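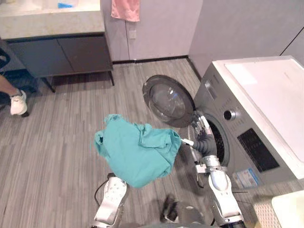
A teal cloth held near a front-loading washing machine.

PRUITT, August 13, 2020

The Orkden Relay has raised money for the children's ward in Durkar for 15 years. The woman who runs it would like people to stop calling it a success.

"We had 507 runners last time," she said over the phone. "Everyone clapped. Then I looked at what we paid for shirts and timing chips and I felt a bit sick."

Her critics in Pruitt have been saying this for a while. I asked why it took her so long to agree with them.
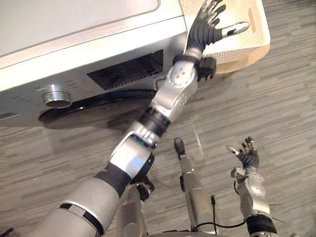

"Because I liked the clapping," she said. "And the ward kept sending thank-you cards. You get a card with a crayon drawing on it and you don't go looking at invoices."

She went looking in February. Of every entry fee, she says, five dollars reached the ward. The fee is $15. She wouldn't show me the books, so I can only pass on her word for it, and she didn't seem surprised that I asked twice.

This year's relay is supposed to be different. No shirts, no chips, no stage. Teams run their legs alone, on whatever road they like, and send in their own times.

"People will cheat," I said.

"Let them. It's a relay for sick kids. What are they going to win?"

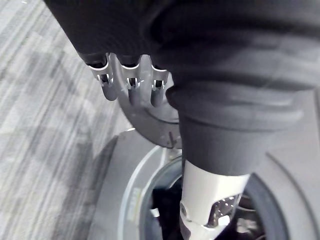
Andov, the sporting goods store that has backed the race since the start, is still in, though she would not say for how much. The old deal put its name on every shirt, and I have trouble believing it will pay the same to be on a web page. She has trouble with it too.

"I asked for $500. I haven't heard back," she admitted a minute later.

Will the ward see more money this way?

"I think so — ask me when the checks clear."
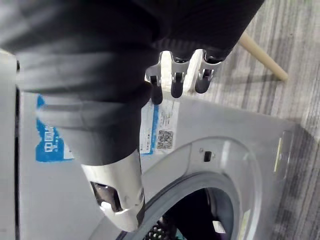

Three fingers pointing down over the machine and its label.

Entries close at the end of the month. She had no sign-up total to give me.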